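I have been meaning to write about the crockery for weeks, and what finally sat me down was a parcel from my cousin Fatemeh, who has heard me moan about cupboards since August and decided to send me a tablecloth. You can't have a new cloth and leave the same old muddle standing on it, can you? So I made tea, put the radio on and started pulling things out.

Some of you will know that we moved into the flat on Whitlock Road with far too much of everything. I had my own plates from my first kitchen, bought in 2000 when I had a new job and very little sense, and then there was everything that came from my mother's house, wrapped in tea towels and smelling faintly of her cardamom tin. Add the odd bits we picked up when the café downstairs closed, and you have a cupboard that has to be opened with one hand held out, ready to catch.

I did try to be methodical. I gave myself a shelf at a time, and I was going to wash, dry and decide before moving on to the next. That lasted until I found the gravy boat. We had a long talk about the gravy boat. It stayed (of course it stayed), though it has moved up to the high shelf where I keep the fish kettle and the cake stand, all the things that come down at New Year and get a wipe and a kind word.

The plates were harder. I'm fond of a plain white plate, and fonder still of one with a bit of blue printed in the middle, like the ones you used to get in station buffets and works canteens. They make toast look like an occasion. There's a shallow curve to the rim that keeps the egg where it should be, and they wash up beautifully, even after one of Ardalan's tomato stews has been left on them while he tells a story. 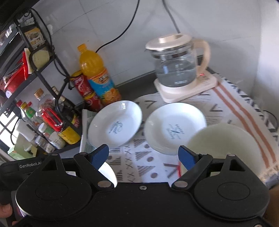
*Nakel Home Kitchen Club*

I put the plates straight onto the cloth while I made up my mind, and I'm so pleased with how the blue looks against all those little grey triangles and brown dots. There's an orange stripe too, a double one, and I wasn't at all sure about it when I first unfolded the thing. Orange isn't really me. I have come round to it completely! It cheers up the white tiles, and it gets on nicely with the cream of the kettle.

The kettle is the one thing on the counter I would never consider parting with. I had a steel one for years and could never tell how much was in it, so I was forever boiling enough for a bus queue. With glass you just look. I do wish the markings were a bit darker, as I need my reading glasses for them, but the small red light is easy enough to spot from the table, and I've grown used to glancing over at it when I'm chatting.

Bowls next. I kept the big pale cream one, which does for salad, for bread dough and for soaking beans, and which I would run back into a burning house for (don't tell Ardalan, I haven't decided about him). The small bowls were in a sorry state, chipped along the rims and stacked inside each other so tightly that I had to stand one lot in warm water to get them apart. My mother used to put ice in the top bowl and hot water round the bottom one. I tried it her way with the last pair and they came apart with a lovely pop.

By four o'clock I had 38 pieces in the box for the Juvport charity shop, and I carried it down in two trips with a rest on the landing. There were 13 saucers in there without a single cup to go with them. I have no idea where the cups went. I can remember breaking two, perhaps three, and my brother certainly had one for his paintbrushes, but that still leaves a good many unexplained saucers.

Ardalan came home as I was putting the last of it away and asked where the blue mug was. It was in the box, naturally, at the bottom, and the shop had shut. I went back first thing the next morning and bought it for fifty pence, along with a little jug I hadn't seen before and didn't need. It holds teaspoons very well.

So the cupboard now shuts. I've put the everyday plates at elbow height, bowls beside them, and anything heavy down below where it can't land on my foot. Fatemeh wants a full report on the tablecloth after its first proper wash, and I've promised her one. I'm a little nervous about the orange, so it'll be a cool wash with nothing else in with it, and then out on the balcony if the rain holds off.

If anyone local is short of saucers, do try the shop. They're on the left as you go in, under the lampshades.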